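The Last Night Bus to Limell

I'd been at the bus station since ten past nine, eating crisps I didn't want, when the woman on the next bench asked if I was waiting for the 406 as well. I said I was. She said it was always late in November, on account of the leaves, and I said surely that was trains, and she gave me a look and moved her bag onto the seat between us.

So that was me told!

I was going to Limell to see the house. My aunt had left it to me, along with 100 pounds in an envelope and a letter saying I mustn't sell to anybody called Dumitrescu. There was no explanation. I'd never met a Dumitrescu in my life (I'd looked in the phone book the minute I got the letter, and there were two, and I'd felt guilty about both of them all week).

The bus came in with its lights off. The driver took my fare without speaking and off we went, out past the Movitz factory and up onto the moor road, where there's no signal and nothing to look at but your own face in the window. I must have nodded off somewhere near Suris. When I woke, the woman from the bench was sitting right across the aisle, knitting something long and grey.

"You're Hedda's niece," she said. "You've got her chin."

I said people did tell me that, though they never had. I asked how she'd known my aunt, and she told me they'd shared a garden wall for years and spoken over it twice.

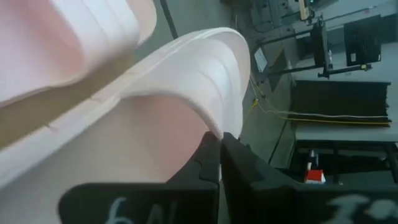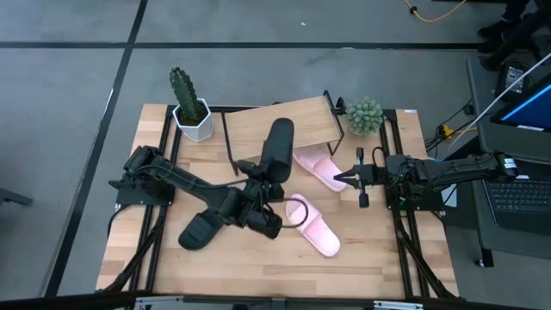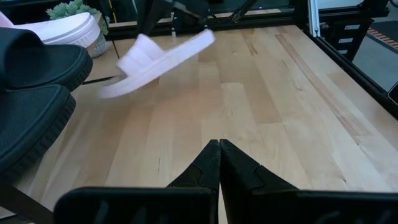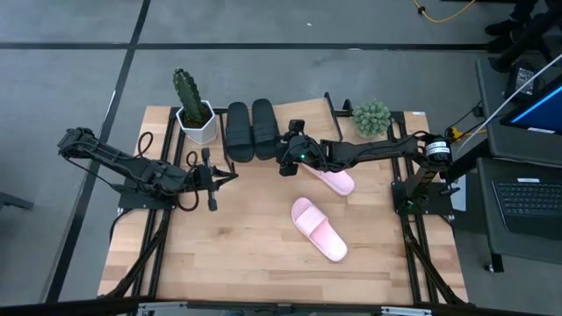

Ute Wegener said I should have got off there and then, at the first stop with a lamp, because no good ever came of a neighbour who'd only spoken twice. I told her this was easy to say from a warm kitchen with a pot of tea in front of you, and would she please let me finish.

Anyway, I stayed on. I asked the woman what they'd talked about, those two times.

"The first time, plums," she said. "Her tree, my side. The second time she asked me never to buy the house."

The needles had stopped. I could see the church at Limell coming up on the left, and the row of cottages behind it, all dark except one.

"And you're Mrs Dumitrescu," I said.

"Miss," she said, and rang the bell for both of us.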